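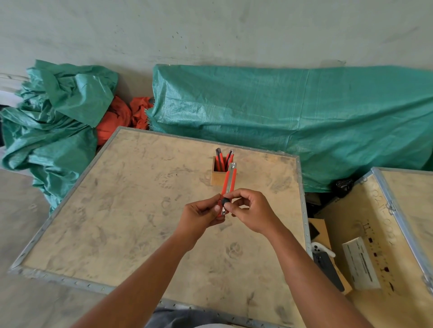 A utility knife held upright in both hands over a crate top, with two matching knives in the holder behind.

The Kanex Tool Handling Project is a student robotics project at Quan Technical College. It began in February as an elective and became a standing course group the same year. Its subject is teaching robot arms to use small hand tools, starting with the utility knife.

Students record themselves doing short tasks from a first-person view. Typical tasks are picking a knife from a holder, gripping the round knob and putting the knife back. Each student completes 8 sessions. The group's archive holds 3,175 clips, of which 305 are set aside for testing. The rest are used to train a control program named Hirkitz, written by the students in their second term.

The group enters the Munditz Open, a yearly contest in which arms sort and return tools against the clock. Entries are scored on grip, placement and time. Dropped tools cost points, and an arm that drops the same tool twice is out of the round.

Last edited 25/03/2026

Related articles
Munditz Open
Hirkitz (software)
Quan Technical College
Robot end effector
Learning from demonstration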